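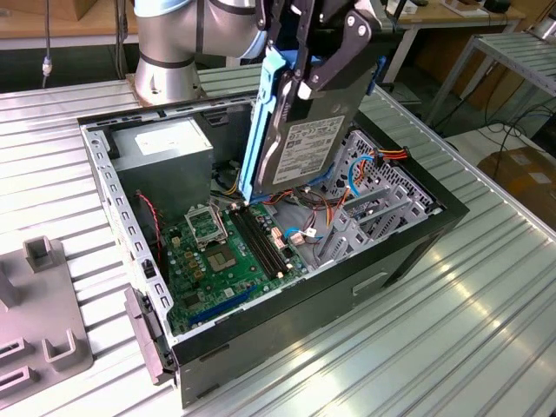
Page last changed in July

Old desktop towers should be taken apart before anyone decides they are scrap. A hard disk in a blue plastic caddy is one part. The power supply, the drive cage and the cables are others, and each deserves its own decision.

Our town pays for pickup by the box. Last year it sent out 207 machines whole. I think that was a waste.

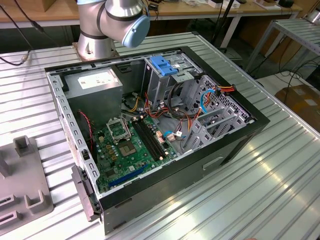
Huaranga, July

An empty CPU socket does not make a case worthless. The board can go one way and the steel another — the wiring too. Facundo Sosa argues that labor costs more than the parts bring in. On price he may be right. But a tower with its side panel off takes me 2 minutes to look over, and I would rather spend them than pay to haul away a good power supply.

Eliécer Marulanda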